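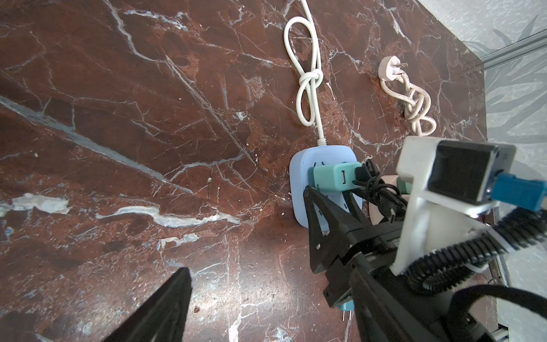 The mayor of Grivside would like it known that she did not seek the endorsement of the town's churches. She simply went to all four of them, on consecutive weekends, and stayed for the sandwiches.

"I like a sandwich," she says. "If people want to talk about the bypass while I'm eating one, I can't very well stop them."

We meet in her office above the library, six weeks after she announced she would run for the Hutura seat in the provincial legislature. By-elections here are usually quiet affairs. The last one was decided by 900 votes, and the winner spent most of his term explaining that he had never promised a swimming pool. The mayor has promised a swimming pool.

"A feasibility study for a pool," she corrects me. "Read the leaflet."

I have read the leaflet. It has a large drawing of a pool on it.

Her pitch is mostly about roads and clinics, in that order on the east side of the riding and in the reverse order on the west. She sees nothing odd in this. "You talk to people about what they've got in front of them. On Chowdary Road they've got a pothole. I'm not going to stand in it and discuss nurses."

The churches matter because they still fill a room. Her kickoff in November drew a crowd to the Fella Hall, which holds 1000 if the fire marshal is in a good mood. Her campaign says it was full. One minister who was there, and who asked not to be named because he has to bury people from both parties, puts it more gently.

"There were seats," he says. "I'd call it a comfortable evening."

He won't be telling his congregation how to vote. He did let the mayor speak for five minutes after the second hymn, and her opponent will get the same five minutes next month, with a different hymn. "She took eleven," he adds. "I've made a note of it."

The mayor disputes the eleven. She is more willing to discuss her record at town hall, where she won her last election with 3620 votes and has since raised property taxes twice. Both times, she says, people shouted at her in the grocery store, and both times they got new water mains.

"Nobody ever wrote me a thank-you card for a water main," she says. "I've looked."

And if she loses? She would stay on as mayor – the rules allow it, and she checked before filing her papers. Her critics on council have called this having it both ways. She shrugs and hands me another leaflet.

"I have a job I'm good at and I'm asking for a bigger one. Plenty of people do that without putting up lawn signs."

On my way out I pass a stack of the signs in the stairwell. The top one is upside down.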